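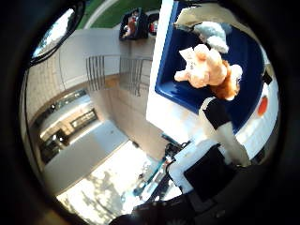

Gwilliam Garden Notes, a small dataset of winter vegetable beds

Welcome, and thank you for stopping by. Gwilliam is a collection of 3,216 plain-text notes written by home gardeners about the beds they keep going through the cold months: kale, leeks, garlic, spinach, and the odd stubborn row of carrots that got left in the ground longer than anyone planned. I have been typing these up in the evenings for a good while now, and it makes me very happy to finally hand them over to other people who care about this sort of thing.

What you get

notes.csv has one row per note, with the crop, the sowing month, the kind of cover used and the note itself.
beds.csv has one row per bed, with soil type, bed length in feet and which way the bed faces.
covers.txt is a short word list, so that "fleece," "row cover" and "that white cloth" all end up under the same heading (you would be amazed how many names there are for it!).

The two tables join on bed_id. If a bed has no notes it is still listed, and you can safely ignore it.

Where the notes come from

Most were sent in by members of the Odholm growers' list, who kindly agreed to share them. About 1,000 came on paper and were typed in by hand, and I'm afraid a few of my own typing slips have surely crept in. Names and street addresses were taken out before anything was saved. Magnus Moffat checked the soil column against the original sheets and fixed a long run of beds I had marked as clay when they were sandy loam, for which I am still grateful.

Things to watch out for

Frost dates are the gardener's own guess. Bed lengths over 30 feet are usually two beds written down as one. Garlic shows up far more than it should, as garlic growers do love to write. Anything sown in April was kept only if the crop was still standing the next winter, so please don't use this set to study spring planting.

Versions

Version 3 was posted December 16, 2024. It adds the cover word list and drops the old "vigor" score, which everyone read differently.

Use and thanks

Use the notes for whatever you like, including classes and seed swaps, and mention Gwilliam if you publish. Corrections are very welcome; just send the bed_id along with the fix.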